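Nov 6, 2024. Workshop kitchen, Wilmont island unit

Moved the last of the packing out this morning and swept up. The worktop has had its second coat of sealer and I want it left alone until Bogdan Ciobanu has looked at the edges. He is bringing the Keskinen samples with him, so the colour question can be settled then.

Cut list for the missing door panels is in the folder under Trallilton. The total came to 293 in materials, over 50 of that on hinges, which I think is too much. Will ask Nalititz for a price before ordering. 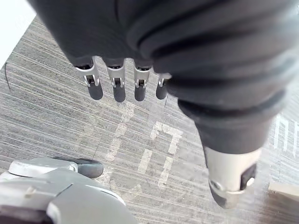
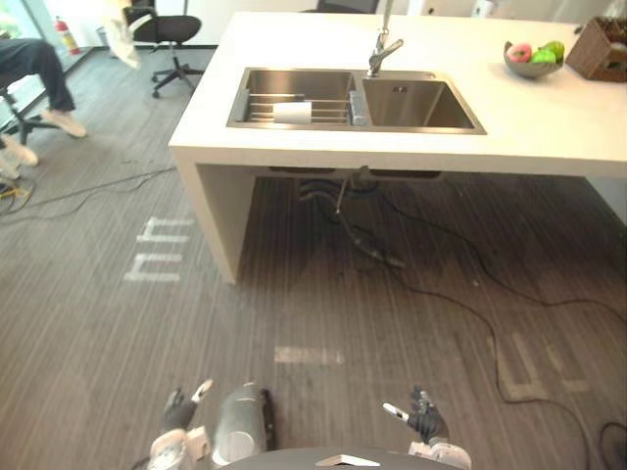
The plumbing side is still the weak part of this unit. Trap and hoses were put in before the panels were agreed, and with the space between the two supports left open it all stays on show, down to the corrugated hose trailing over the floor. I would like that one shortened and clipped up under the basins before any doors go on – otherwise it will get caught by the first bin anybody pushes in there. The drying rack fits across the left basin well enough, and the right one is deep enough for the stockpots. Put a note on the tap: the lever is on the right, so check it clears the shelf if we go ahead with one.

To do: measure the opening again at floor level, as I got two readings 7 mm apart. Find the spare hose clips. Ask Bogdan whether the carpet runs under the side panel or stops at it. Fruit bowl and wooden box can stay on the worktop for now but need to come off before the edges are rubbed down. Doors will probably slip to January.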